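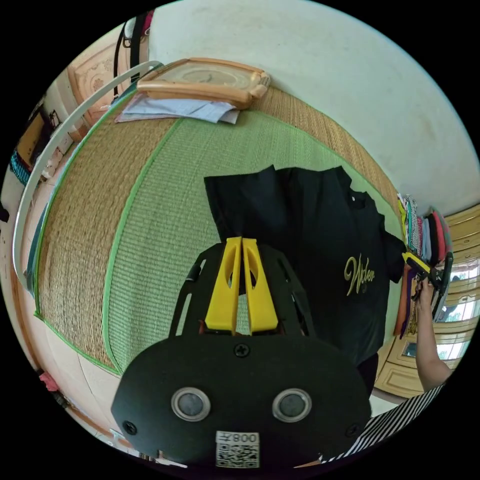

Black T-shirt flat on the mat, fingers closed

On December 21, 2025, the Plastell club list wrote:
> Do we fold on the bed or on a table?
> Nekodeo rules say 18 garments.

On the bed, please. The straw mat gives some grip and the table is too narrow. Start with the T-shirts – sleeves first, then the hem. 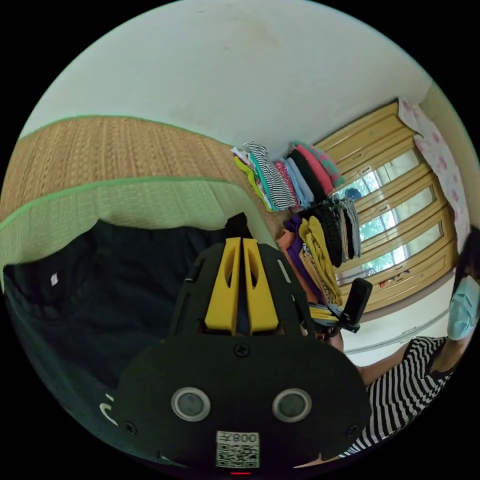 Second gripper by the folded stacks

Team Dierckx still owe four shirt runs. Knitwear can wait for the next meeting.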